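Point d'étape au financeur, programme de reprise de la marche
Centre de rééducation de Plesow
Mercredi 24 mai 2023
Rédaction : Ladi Iyamu, coordination

Vous nous aviez demandé un rapport court, et franc sur ce qui ne va pas. Il porte sur la période allant du démarrage à la fin avril.

Patients et séances

Le recrutement est plus lent que prévu. Nous avions écrit dans le dossier que les jeunes adultes atteints de maladies neuromusculaires seraient adressés par les consultations de la région. Les courriers sont partis, les réponses arrivent au compte-gouttes, et plusieurs consultations adressent des patients trop fatigables pour le rythme quotidien que nous avions annoncé. J'avais des doutes sur ce rythme au moment de la demande et je les garde. La séance dure maintenant quelque 40 minutes, kinésithérapie et ergothérapie alternées, et les thérapeutes constatent moins d'abandons en cours de séance. De là à parler d'un effet sur la marche, il y a un pas que je ne franchirai pas dans ce document.

Deux patients se lèvent désormais seuls entre les barres parallèles. C'est le résultat que tout le monde cite, y compris dans la lettre interne de l'établissement, qui parle de « progrès spectaculaires ». L'un des deux sortait d'une chirurgie du tendon et aurait sans doute récupéré une partie de cet appui sans nous. Pour l'autre, les mesures ont été faites par deux personnes différentes, sur des orthèses différentes. Je vous demande de ne pas reprendre l'expression de la lettre.

Matériel

Le harnais Prodex est en service. Il est solide, mais les sangles de cuisse ne conviennent pas aux patients très minces et le fournisseur nous renvoie à un accessoire payant qui ne figurait pas au devis. Le logiciel de suivi Emeck pose davantage de difficultés : les comptes rendus s'exportent mal, les thérapeutes continuent sur papier et ressaisissent le soir quand ils en ont le temps. Je ne suis pas convaincue qu'une formation supplémentaire y change grand-chose.

Évaluation

Le cabinet Bhuiyan, chargé de l'évaluation externe, propose d'ajouter un questionnaire de satisfaction. Nous avons accepté sans enthousiasme. Des patients reconnaissants envers leur équipe cochent les bonnes cases, et cela ne dit rien de la distance parcourue dans un couloir. Nous préférerions que le test de marche de six minutes soit refait par un évaluateur extérieur au service, à l'entrée et à la sortie. La question du coût reste ouverte.

Sur le budget, les postes de personnel sont conformes. Le poste transport sera dépassé : les familles habitent plus loin que prévu et les ambulanciers refusent les retours groupés.

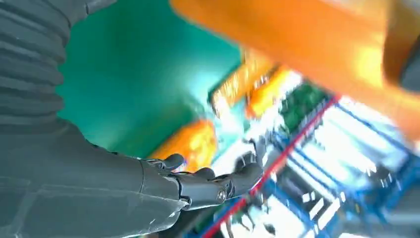
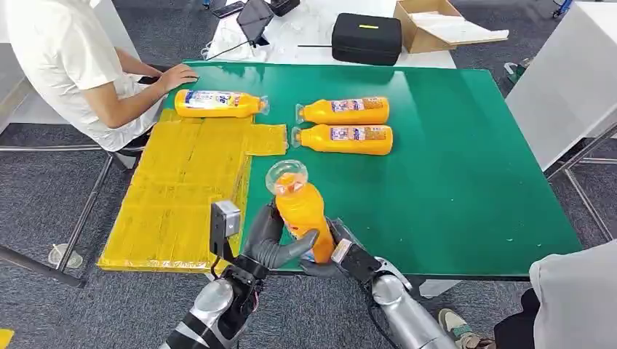 Points à trancher avant la prochaine période

Maintien ou non de l'objectif de marche autonome à la sortie. Je propose de le remplacer par des objectifs individuels fixés avec chaque patient, quitte à perdre un chiffre facile à communiquer.

Prise en charge de l'accessoire de harnais, ou retour du matériel.

Arrêt du logiciel Emeck si l'export n'est pas corrigé. Le contrat prévoit un préavis, dont je vous transmets le texte à part.

Virement de crédits vers le transport, pour lequel il nous faut votre accord écrit.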